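Notes for the talk, evening meeting, October. Mirjana Kos. Speak slowly! Water is on the left side.

**Opening (two minutes)**

Good evening. I want to tell you how I built a hand-held gripper in the shared workshop on Dorkby, and what I have learned from one drawer. I am not an engineer by school. I repaired sewing machines for many years, so I trust my fingers more than my drawings. (Pause, maybe they laugh.)

The plan is simple. First I carry the gripper in my own hand and do the task with it. Later the same two fingers go on the arm, which we call Indholm. The arm is not ready, so tonight I speak only about the hand part.

**The fingers**

- Two flat black plates, fixed with screws. My first plates were too thin and they bent when I pulled.
- Orange soft pads on the inner side, with ridges. I tried a smooth pad before. It was easy to clean and bad for everything else.
- One square marker on each finger, black and white, under the pad. The camera finds the fingers by these markers. Do not print them on shiny paper. I lost a whole evening to the reflection of the lamp.
- The round knob in the middle stays where it is. I wanted to move it, and Kabbaj, who shares my bench, convinced me to leave it.

Pass the spare finger around the room here. Ask to get it back.

**The drawer**

I chose a drawer because I thought it is easy. The front of this one is curved and quite wide, and it has no flat place where two fingers can squeeze well. So I come from below, under the front edge. When I pull from one side only, the drawer turns a little and gets stuck. From the middle it runs better.

I left the books and the bottles on the shelf over it. At home a shelf is never clean, and I want the arm to learn with things standing near. The black curtains help to keep the other benches out of the view.

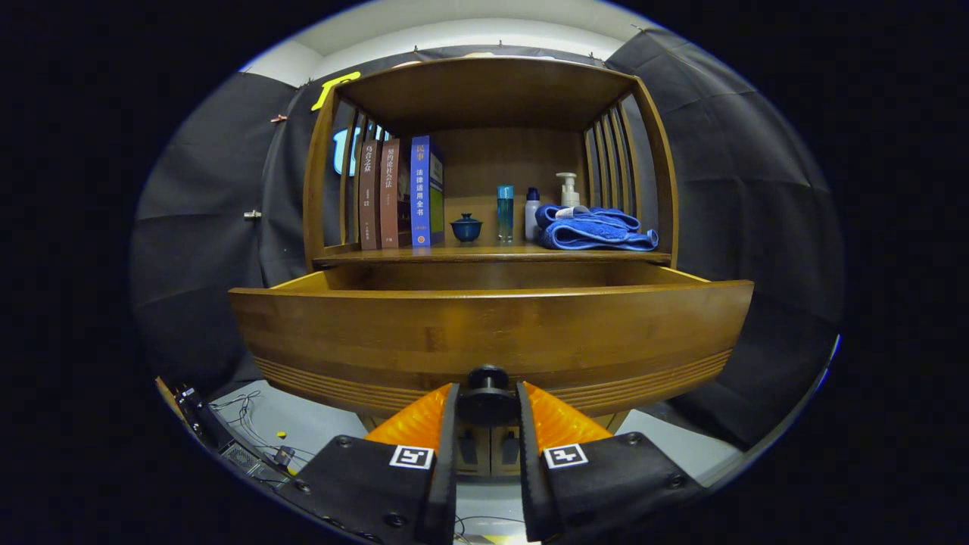

**Numbers (say them slowly, people write them down)**

1. I recorded 234 pulls in the first round. From these I kept 115. In the others I was too fast, or my sleeve covered a marker.
2. In the second round I recorded 716, with short sleeves.
3. One session can take up to three hours, and then my wrist is finished.

If somebody asks about the price: I did not count my hours, and I do not want to.

**What is still bad**

The cables. They hang under the gripper and catch on my belt. I will try a clip from the Aken kit, but I have not ordered it yet.

Closing the drawer is also not solved. With my hand I push it with the knuckles, and the gripper has no knuckles. Ask the room for ideas, there are people here who build furniture.

**End**

Thank you. The drawing files are on the workshop computer, in the folder "fingers 4". Please do not use "fingers 3", the holes are in the wrong place.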